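Patience, and a Steady Left Hand: A Talk with Teresa Lenihan

Teresa Lenihan has spent a good part of her working life showing machines how to pick things up, and she still laughs when she tries to explain it to her relatives. "I tell them I move my hand and the robot moves its hand, and then somebody takes what we did and tries to get the robot to do it alone," she says. "And my aunt says, so you're a puppeteer. Well, yes! On a good morning I'm a puppeteer."

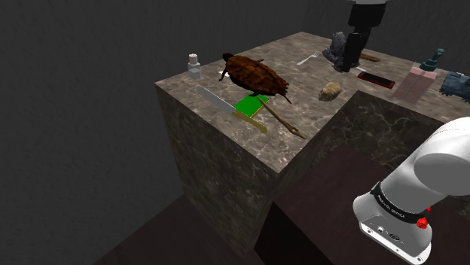 She came to the work sideways, by way of Bakex, where she packed and checked trays of frozen pastry and got to know the one old arm on the line better than the people who were supposed to service it. When Gobnait Sheehan was putting together a small demonstration team at Redar, she asked for people who were good with their hands and didn't mind doing the same thing over and over. Teresa fit on both counts, and there are now seven of them, working in pairs, one driving and one keeping notes.

Most of the driving is done in simulation these days. The arm and the counter are drawn by the computer, and the things on the counter can be as ordinary or as odd as whoever sets up the session likes. Teresa says it took her a while to stop wanting the counters to make sense. "You get a turtle next to a fork next to a pump bottle, that sort of thing, and your brain wants to tidy up," she says. "I used to lose the first few minutes just looking. Now I read the task line first, then I look for my object, and I let the rest be furniture. You still have to get around the furniture, mind you. A knife handle sticking out where you want to put your fingers is a problem whether it's a real knife or a drawn one."

The driving itself is done with a handheld controller called the Kimier, which she holds in her left hand even though she writes with her right. (Her right hand stays on the keyboard, for marking the start and the end of each try.) She closes her fingers and the gripper closes. She turns her wrist and, with a very small delay, the gripper turns too. That delay is what new people fight with, she says, and the way she teaches it is to have them reach for an object and then stop dead, again and again, until they quit chasing the arm.

"Gobnait sat with me for two whole afternoons doing that," she remembers. "Reach, stop. Reach, stop. I thought I'd go out of my mind. And then somewhere in the second afternoon my shoulders came down and I was just — well, I was in there."

I asked what makes a good demonstration, and she took a long time over the answer, pouring us both more coffee while she thought. It's got to be smooth, she said finally, but it mustn't be fancy. If she comes at a bottle from the left on one try and swoops over the top on the next for no reason, the people doing the training can see it in the results. She'd like every try to look like something a sensible person would do. But she doesn't throw away the ones where she fumbles and recovers, and this was something she and Gobnait argued over for most of one July.

"Gobnait wanted them clean, and I understood why," she says. "But I kept saying, it's going to bump things when it's on its own, so let it see me bump something and back off and come in again. We went around and around. In the end we kept them and gave them a separate label, and she was very gracious about it. She still brings it up."

They also have a real arm, on a bench they call Lynch after the street the old office was on. There the teaching is done by hand, with the motors loosened so that Teresa can take hold of the arm near the wrist and walk it through the motion. She likes this kind of work for the feel of it. You notice the weight and the little bit of drag in each joint, and you know right away when you've brought the fingers down too hard. What she doesn't like is how tired it makes her. Her limit is about four hours, and she'd rather split that with a long lunch in the middle.

"With the remote you can get sloppy because nothing hurts," she says. "With your hands on it, your back tells you when you've set things up wrong. I move the bench, I move my feet, I start over. I think everybody who drives should have to do some of it by hand first, and I've said so, and I think they're coming around to it."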